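Search the list archive Search this list... Go
Print this message | E-mail this message

Mostbridge shared workshop list
Subject: Re: two arm cell, gripper slips on plates
Date: 2019-10-03

Quick one between jobs, sorry for the fragments. Answers under your bits.

> We're about to start on the same sort of bench at Pleravholm, two
> arms hung over one table, dishes and kitchen stuff. Before we buy
> anything: what did you do for the finger pads? Ours are bare metal
> off the printer guy's lathe and every plate rotates the second
> it leaves the rack.

Bare metal won't do it. We had the same thing, plate comes up fine then swings like a pendulum because you're holding it at one point on the rim. Tried bike inner tube first. Grippy but it creeps, and the glue lets go after a day. What's on there now is thin silicone sheet, the 1 mm stuff, stuck with the tape Rudeo sells for it. Clean the fingers with alcohol first. I skipped that and did the whole job twice.

Also grab lower. If you pinch only the last bit of rim no pad will save you. We go in from above with the fingers straddling the rim and keep going until the pads are well past the lip. Means your approach has to be pretty square to the plate. The rack sits at an angle on our table so we just taught the pose by hand at that angle and left it. Mark where the rack goes with tape!! Someone bumps it, your taught pose is junk.

> And how are you keeping the arms out of each other's way? We'd
> like both moving at once but I'm scared of it.

Be scared. We split the table down the middle in software, right arm gets the oven side, left arm gets the racks, and a strip in the center that only one arm can own at a time. It's a dumb lock, one flag, arm asks for it, waits if it's taken. Not elegant. Since we put it in, log shows 2037 moves and no arm to arm contact. Before that we had 9 in one evening, all slow, no damage, one very loud.

The catch is an arm that faults while it's holding the flag. Then the other just sits there forever looking polite. Timeout of 19 seconds and then both go to hold and it beeps at you. Do NOT auto release the flag on timeout, I did that at first and you can guess.

> Is the speed limit set in the controller or in your own code?

Both. Controller has the hard one, mine sits well under it. While anybody is teaching poses we drop it to a crawl. E-stop is on the front of the bench where you can hit it with a hip, please do the same, ours was on the back wall for a month and it was useless there.

> What did the whole thing come to?

Not counting the arms, which came with the Danladi bench when we took that over: 4000 spent, and too much of that was cable and connectors. Get the cables right first time. Leave a proper loop at every joint, run each one to full travel by hand before you tie anything down. I tied ours down nice and tidy and pulled a connector out on the first wrist turn.

Other stuff in no order

- mugs are easier than plates. Go for the handle, lift a touch, then slide along the dowel. If you lift too much the handle jams on the dowel and the whole mug tree comes along
- a light mug tree needs holding down. Museum putty under the base, works great
- flat plates on the table are the worst. No gap for a finger to get under. We push it to the edge with one arm and take it with the other, works most days
- shiny plates confuse the depth camera. Turn the overhead light off to one side if you can
- toaster oven door: pull the handle in an arc, not straight. Straight drags the oven across the table. Rubber feet helped some
- wrap the gripper cable where it rubs. We wore thru one already

I still owe the list the config files. Will clean them up and put them in the shared folder, they're full of swearing in the comments at the moment. Hoping to have the door and plate routines running back to back by December, if you want to come over and see it before you order parts that's fine, just say so on list first so there's somebody to open up.

Gotta run, glue's going off.

0 comments | 3 shares
Print this message | E-mail this message

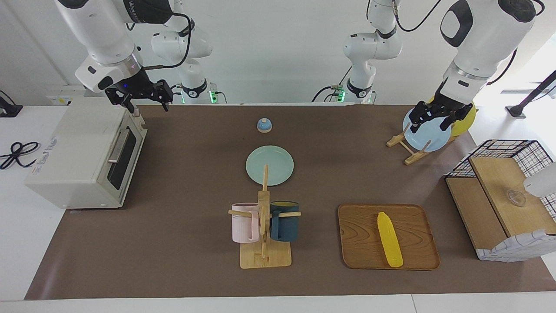 What happens if an arm stops while it has the center strip?

The other arm waits until the timeout runs out, then both arms go to hold and the bench beeps. The flag stays locked until a person clears it.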